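Progress report no. 2 - hand-held gripper build
Shared workshop project, second period (January)
To: Kalliopi Tsolakis, Lambrakis small grants
From: Begoñe Sarmiento

Kalliopi - sorry for the rush, wanted this with you before the end of the month. Short version first, the details after, money at the bottom.

Short version

Grippers built and in people's hands. Recording works on the bench. Software behind schedule. Spending under control, one item over. Still want to hit the demo you and I agreed on, but a simpler one, see below.

Where the build is

Last time I wrote we had one ugly prototype with tape on it. That one is retired. The current version is called Homen (the name stuck from a label on the parts bin) and the design is now frozen apart from the finger pads. No more changes to the body until the summer, I have promised everyone.

Body is printed in pieces and the pale plastic has held up fine. First prints cracked near the screw, so walls are thicker now and print time went up a lot. Annoying but ok. Overnight prints only.

Finger pads took the most time of anything this period. Flat pads let round things roll out. Went to a hollowed inner face, that grips a pen, a cup handle and the edge of a board without much fuss. Rubber is the dark gray one, the softer batch tore and went in the trash. The mold came from Draker after two tries, second one good. 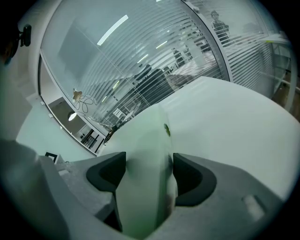
Homen, current version: dark gray finger pads either side of the pale housing.

The camera view is very wide, which we wanted. Downside is that it picks up the ceiling lights and all the glass in the room, and the exposure jumps when you tilt the gripper up. Have locked the exposure by hand for now. Needs a proper fix in the settings file, on my list.

Trigger travel is still stiff. After a long session your hand knows about it. Lighter spring ordered from Fudico, not here yet.

Markers

Every gripper now carries a white cube with black square markers so the head camera can tell where it is and which way it's turned. Tried single flat markers first and lost them whenever the wrist rotated. Cube is much better. Still drops out when one hand passes in front of the other, and glare off the white faces hurts at certain angles. Matte paper helped. Printing them dead flat matters more than I expected, one bubble under the paper and the angle comes out wrong.

Two-handed work

This was the main goal for the period and we're there, at bench level. One person, both grippers, white table in the middle of the room. Task is simple on purpose: take the near edge of a board with both hands, lift, turn, put down. Then the same again until bored. We use the mint green board mostly because it shows up well against the white table top.

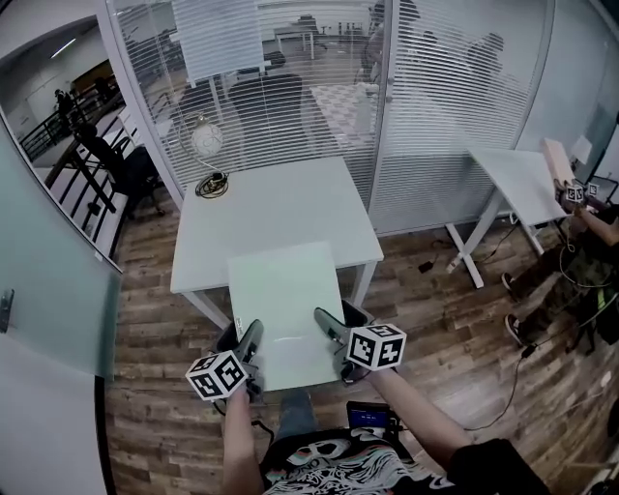 Both grippers at the near edge of the board. Marker cubes on top.

What we learned from the board task:
- Both recordings have to start on the same clock. Ours drifted, we now tap the grippers together at the start and line up on that. Crude, works.
- People lift with their strong hand first. Have to tell them to slow down.
- Table height matters. Too low and the head camera loses the cubes behind your own arms.
- Long cables on the floor are a pain. Want them taped down or off the floor by next period.

What is late

The replay part. You asked in your last email if the arm can already repeat a recorded motion. Not yet. Single hand motions play back in simulation, two-handed ones go wrong when the board turns, because the two tracks disagree by a little and the error adds up. I thought this was a week of work, it was not. Proposing we move it to the next period and demo one hand on the real arm plus two hands in simulation. Please tell me if thats a problem for your side.

Documentation also thin. Assembly notes exist but only I can read them. Will be cleaned up, with the print files, before anything goes public.

Money

Grant total 3000. Spent to date 900, most of it on filament, screws, rubber, cameras and the mold. The mold is the item that went over, second try was not free. I'd like to cover it from the travel line, we are not going to use all of that. Need a yes from you in writing, a one-line email is fine. Receipts are in the shared folder, one from Draker still missing, chased them twice.

Next period
- Fit lighter springs when they come
- Fix exposure setting
- Sort out the two track disagreement
- Second task with something softer than a board, probly a folded towel
- Clean assembly notes

Come by if you are in the neighborhood, afternoons are best, somebody usually has the grippers out after 3. Bring something odd-shaped to pick up.

Begoñe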